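Keeping the Sweeping Cell Clean

The technician who looks after the sweeping cell at Zulteo keeps her maintenance log in a spiral notebook, in pencil. She has been offered software. "I've been offered it several times," she said, and put the notebook back in her apron pocket.

The cell is a tabletop affair: arms, grippers, wrist cameras, and a changing population of household objects. Its job is to tidy up small messes, and hers is to tidy up the cell. It was set up in March, on the ground floor of the Hulme building, in a room that used to store chairs. Two of the chairs are still there. We sat on them.

What does she check first in the morning? "Fingers," she said. "People want to talk about the control software. I want to see the fingers." She closes them on a strip of paper and pulls. If the paper slides out, the pads get a wipe with alcohol and she tries again. If it slides out again, the cell waits, whatever the schedule on the door says.

She has opinions about handles as well. A thick rubber grip forgives a sloppy approach, she told me, while a thin flat one shows you exactly how far off your alignment is. "A dustpan is the best calibration tool we own, and it came from a discount store." 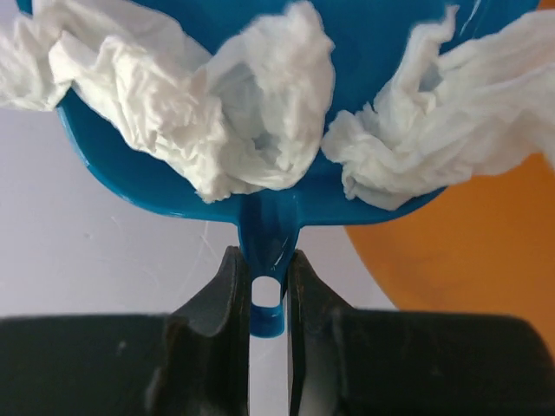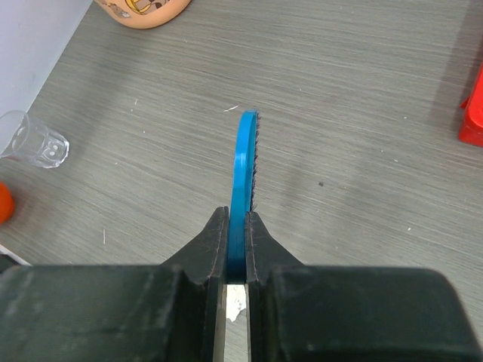

The trouble with tissue

Paper is her least favorite mess. "It sheds," she said. "You pick up one piece and you've made nine smaller ones." Lint works its way into the finger slides, where it collects grease and turns into something she described at a length I will spare you. Every 29 hours of running she takes the fingers off, brushes out the slides, and puts them back with the same two screws, which she marks with paint so she can see if they've turned.

The camera windows get a dry cloth, never the alcohol one. That rule has a history, and a stain on the bench — she pointed to both with some pride.

Scuffs on the grippers don't bother her. A crack would. The Daltel manual recommends new fingers after 2,000 grasps, a number she regards as a sales target. "I change them when they're bent," she said. "Sometimes that's sooner, I'll give them that."

The worst repair so far was a wrist cable that failed only when the arm reached left. It took her 10 days to find. She had replaced a motor driver by then, and apologized to it. The fix was a clip, moved over by the width of a thumb.

I asked whether the cell had saved anyone any work. She thought about it, took out the notebook, and wrote down that the left gripper needed brushing.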